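Ich sag's gleich vorweg: Ich mag das Greifer-Kit von Weltov. Und trotzdem würde ich es im Moment keinem kleinen Team empfehlen, jedenfalls nicht zum vollen Preis!

673 Euro kostet das Paar, dafür bekommt man zwei Handgreifer, die Markerwürfel obendrauf und eine Software namens Usham, mit der man die Aufnahmen sortiert. Die Idee gefällt mir sehr: Man macht die Arbeit selbst vor, mit den eigenen Händen, und der Roboter soll später daraus lernen. Kein teurer Arm, der im Büro herumsteht und vor dem alle Angst haben.

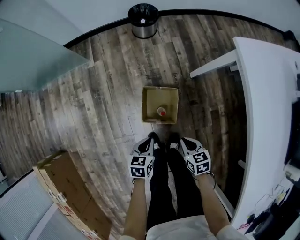

Was mich stört, ist die Werbung. Weltov schreibt, das Kit sei »nach acht Minuten einsatzbereit«. Bei mir waren es eher zwei Nachmittage, und einen davon habe ich komplett mit Usham verbracht (das Programm wollte partout meinen linken Greifer nicht erkennen). Narendra Joshi, mit dem ich seit Jahren über solche Sachen streite, meint, das sei eben Lehrgeld. Finde ich nicht. Wer ein fertiges Produkt verkauft, soll auch die Anleitung fertig schreiben.

Und dann die Haltung! Nach einer Stunde Bücken und Greifen merkt man jeden Handgriff im Unterarm. Das Konkurrenzset von Menley liegt mir besser in der Hand, kostet aber deutlich mehr und kommt ohne brauchbare Software.

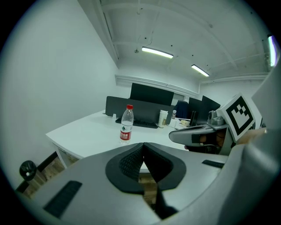 Am Ende hängt für mich alles an den Fingern. Die kann man noch so oft im Katalog anschauen, man muss damit greifen. Weltov setzt auf ein schwarzes Polster mit netzartiger Oberfläche und einer schmalen V-Kerbe, und genau diese Kerbe halte ich für die beste Idee am ganzen Gerät. Dünne Sachen rutschen mir da viel seltener weg als bei den glatten Backen von Menley. Dafür zahle ich gern etwas mehr!

Mein Wunsch an Weltov wäre also: Lasst die Finger, wie sie sind, und steckt das Geld in Usham. Dann kaufe ich im nächsten Jahr gleich noch ein zweites Paar.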